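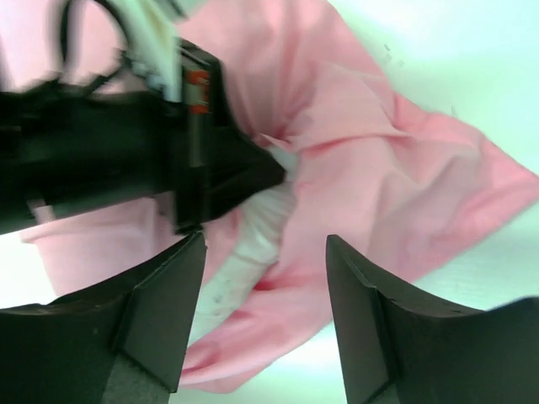

Margareta Pîrvu irons while she talks. Won't stop for me, says she'll lose the morning if she does. So the interview is done over a board, in the back room of Dillside, the clothes repair and laundry shop she has run for 11 years, and every so often a burst of steam wipes out half an answer on my recording.

"Shirts are the thing people hate," she says. "Trousers, they don't mind. Sheets, they moan but they do it. A blouse with a lining, they'll buy a new one before they deal with it."

Linings are what I came about. A reader wrote in asking why her lined tops always come out of the wash in a knot, inside half out, sleeves gone goodness knows where, and I didn't know. Margareta does.

"Two cloths, two tempers," she says. The outer is one fabric, the lining another, they shrink differently, they slide on each other. Put them through a spin and one creeps up inside the other. Then you pull it out of the drum by whatever bit is nearest and make it worse. "Everyone grabs the middle. Pinch and lift. Now you've got a bunch and you think, where's the collar? You don't know. You've made a cabbage."

So what should we do instead?

"Find a corner. Any corner, a hem, a cuff. Hold that and let the rest hang. It will tell you what it is."

She shows me with a blouse off the pile. Finds a hem with her thumb, gives it a shake, and it drops into something with shoulders. Four seconds maybe. I try the next one and get a sleeve, then another sleeve, then what I think is the neck and is not the neck. She has the decency to look at the iron.

Her helper on weekdays is Định Lưu, who came to her from hotel laundries and folds faster than anyone I've ever watched. He's quieter. Asked about linings he thinks for a bit. "Inside first," he says. "Always people turn the outside right and then push the lining down with the hand. Then it's twisted and they don't know it's twisted. I turn all of it inside out, make the lining flat, then put my hand in and pull the cuff through. One time each side."

He also irons the lining before the outer, cooler, and says if you only have time for one then do the lining, which surprised me. A wrinkled lining pushes its wrinkles through, apparently, and a flat one holds the front up nearly by itself.

Pale colours get their own talk. Margareta has views on pink. "Pink shows everything. Every fold has a shadow in it. You think it's dirty, it's only creased. People scrub at a crease!" Hold it up to a window before you treat anything, she says. If the mark moves when the cloth moves, it's a crease. If it stays put, then fine, get the soap.

White linings are the oposite problem. Specks. Bits of fluff off a dark towel, or whatever was in the drum before. Brush them dry, not wet. Wet and you're rubbing them in. She uses a soft clothes brush and for the stubborn ones a loop of tape round two fingers.

The shop was busy while I was there. Liviu Tudose came in for a suit and stayed to argue about hangers (he's for wire, she won't have wire in the building). A girl with a bag of school things. Someone on the phone wanting a zip by teatime, told no, told no again, told all right.

I asked how many pieces go through. She keeps a book, an actual paper one, and looked it up with the iron still in her other hand. 2,042 garments last year, repairs and pressing together. Of those 457 had linings. "And every one of them came in like a cabbage," said Định from the folding table.

Does she ever leave things crumpled at home? Long pause, steam.

"There's a chair," she said. "In the bedroom. I'm not discussing the chair."

Last thing, for the reader who wrote in. Wash it in a net bag, buttons done up, low spin. Take it out straight away. Find your corner. If the lining has come right out of a sleeve dont yank it, go in from the shoulder with your whole arm and fetch it. And hang it by the shoulders while it's still damp, with the lining smoothed down by hand.

Dillside is shut Mondays. The collar-turning afternoon she runs is back in November, bring your own shirt.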